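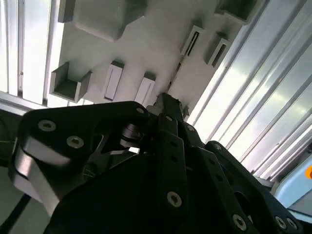

White panel over the bench, mounts and brackets, window side very bright.

June, just after lunch

Notes on the workstation board before I forget everything, mostly for Ansel, who takes over the bench tomorrow, and for me when I come back to it and can't read my own labels.

So this is the Hestetia machine, the one Ilham Oei wants back for the drawing office at Jesthorpe. I got the board out of its case this morning (the back panel fought me, as they always do) and spent a happy hour with a soft brush and the air bulb. So much fluff! There was a felt-like mat of it in the case filter and I've kept it in a bag to show Ilham, who swore the thing had been cleaned in the spring.

The window glare is awful on that side until mid afternoon. I gave up trying to read the tiny printing by daylight and used the flashlight held low, which works much better. Ansel, it's in the left drawer, and please put it back this time.
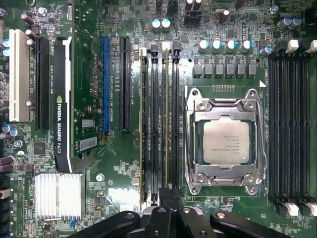
Board from overhead: Quadro K420 still installed, memory in slots one and three.

Leaving the graphics card where it is for now. Ilham says the drawing office is used to it and I don't want to go swapping things before we have a baseline. The blue slot and the black one to the right of it are free, so there's room for the Sinaga capture card if they ever make up their minds. I'd try the blue one first, just to keep a finger's width away from the Quadro.

Memory: I want to run the long test on the two modules as they sit, then swap them over and run it again. Last time I did both changes at once and learned nothing. Log every pass in the green book, even the dull ones.

The chipset heatsink has those closely spaced fins that hold on to dust like crazy. Brush along the fins, never across. I haven't lifted it and I'd rather not unless the test throws heat errors. Susik quoted 44 dollars for new pads plus shipping, and I've got a nearly full sheet in the cabinet anyway.

Still to do: check the coin cell with the meter, find the box of case screws (blue lid, I had it at ten!), write the barcode number into the job sheet, ask Ilham which power supply she wants to keep. The spare on the shelf says 130 watts, so that one's no use to us.

Kettle's on, back at three.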